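How to Write Up a Foot Patrol With a New Partner

At Kiron we pair people for two weeks before they go on the regular roster. The write-up is done by both partners together, at the end of each shift.

Start with the route. Put down the time you left and the streets in the order you walked them. If you split up for any part of it, write two separate lines with initials.

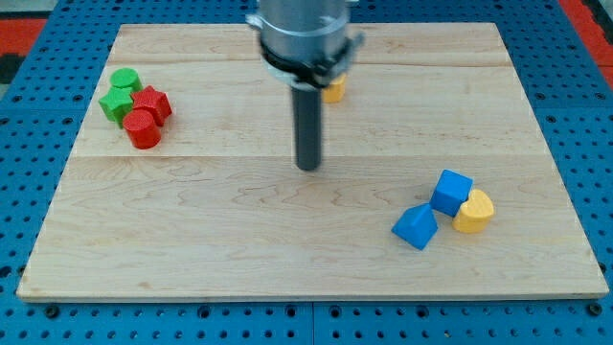
Next, list every stop. One sentence each is enough: who you spoke to, what they wanted, what you told them. Keep opinions out of this part.

Radio checks go in their own column. A missed check gets a note with the time you tried again.

Read the page aloud to your partner before either of you signs. If you remember something differently, write both versions and leave them. Carla Aoun or Syahrul Nair will follow up on Monday.

Hand the sheet in at the desk before 600 and keep the carbon copy.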